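Container queries inside grid areas collapse to zero width

pudberg_dev
Moving a product listing off the old float layout to grid. The list has 953 cards, paged. Each card sits in a named area and its wrapper has container-type: inline-size. With grid-template-columns: auto 1fr, the wrapper in the first column collapses to zero. If I remove container-type, it comes back. Tested in two browsers, same result. Is there a fix that keeps the auto track? 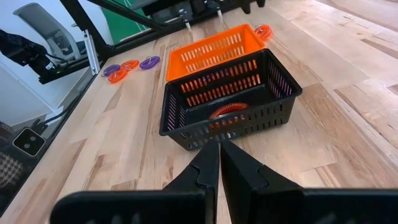 Abrehet Shiferaw

The collapse is expected. inline-size applies inline size containment, so the element is sized as if it had no contents. An auto track asks the item how wide its content is, and the item answers zero. Give the track a minimum:

grid-template-columns: minmax(300px, auto) 1fr;

Or move container-type up to the grid parent and query that instead.

hoton
Disagree with the second option. If you query the parent, every card gets the same answer no matter which column it is in. That is a media query with extra steps. Keep the container on the wrapper and fix the track.

pudberg_dev
minmax works. The column no longer shrinks below 300px, though, and I have a sidebar variant where it should.

Abrehet Shiferaw
Use min() inside it:

minmax(min(300px, 100%), auto)

@hoton: same answer for every card is fine when all the cards are the same width. It depends on the layout. I would not call it wrong.

hoton
Fair for equal columns. He has auto 1fr, so they are not equal.

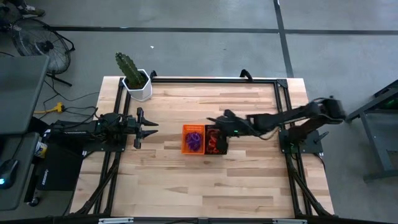 Abrehet Shiferaw
Containment only removes the contents from the sizing calculation. It does not stop the track from being sized by something else, so a second item in the same column with real content will hold it open. Think of the workbench with an arm on each side: the tabletop between them is the 1fr, and the arms reach over it without changing its width. An absolutely positioned child behaves like those arms. If your badge is positioned that way, it will not hold the auto track open either.

wubshet
contain-intrinsic-inline-size: 300px on the wrapper also works and leaves the template alone. We use it on the Brondside theme.

hoton
It does, but the value is a guess. Change the card padding and you have to remember to change it too.

wubshet
Same goes for the 300px in minmax.

hoton
That one is at least in the same rule as the columns.

pudberg_dev
Went with minmax(min(300px, 100%), auto). The badge was absolute, as suspected. Moved it into its own grid area and gave that area a breakpoint at 500px in the container query. Sidebar variant is fine now. Leaving the thread open until I have checked the print stylesheet.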